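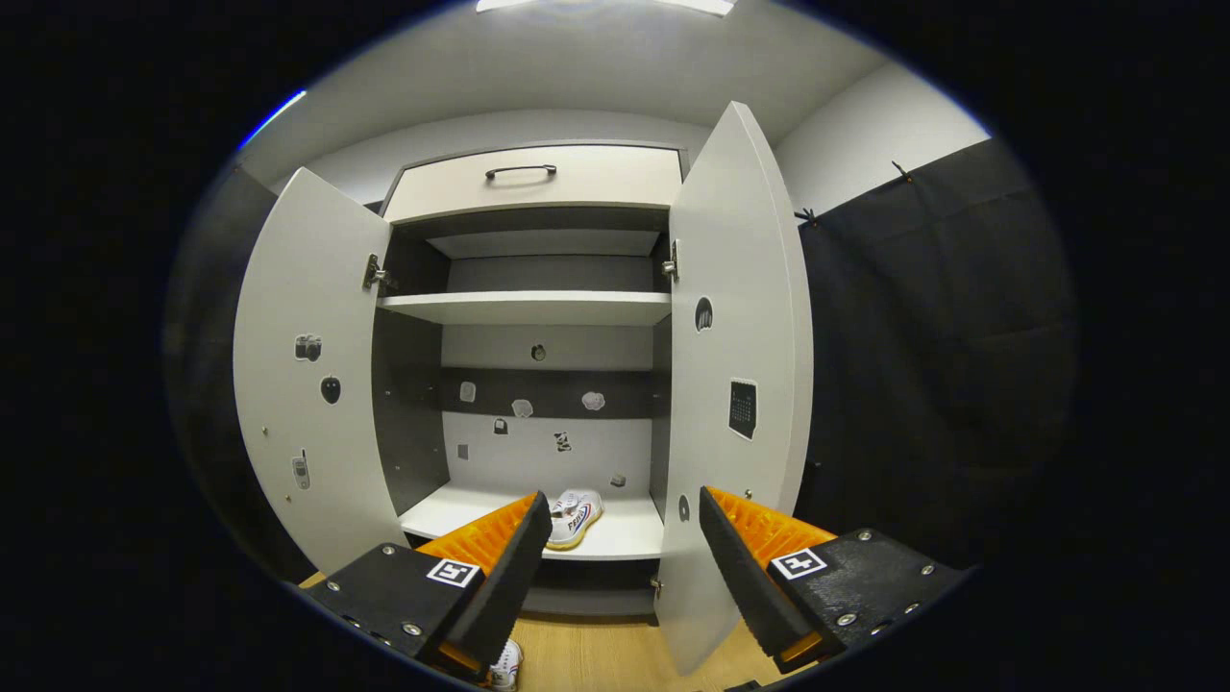 Flerov Hand-Held Gripper, Two-Finger
Home > Data Collection > Hand-Held Tools

A hand-held gripper for recording household tasks and training robot policies from them. The operator does the job by hand, and the recordings are used to train an arm fitted with matching fingers.

Fingers: black housings, orange ridged pads
Tracking: square fiducial marker on each finger
Camera: wide round view, fixed to the tool
Replacement pads: sold in sets of 3

Research use
Lovisa Lunde and Ragnvald Viklund used this model in the Fivside study of shoe storage in cabinets. They collected 1,481 demonstrations and trained one policy on the lot. A second policy got the same number from a single cabinet with plain walls. In cabinets neither policy had seen, the first finished 40 more trials than the second. Most of the remaining failures were at the lowest shelf, where the fingers came in too steeply — the authors suggest recording more low approaches.

Set-up notes
Calibrate the finger markers before each session. Keep the pads free of lint and grit. Allow roughly 20 minutes for a new operator to get used to the grip. Pads from the older Braris model will not fit.

Optional: Wallin carry case, grey or black.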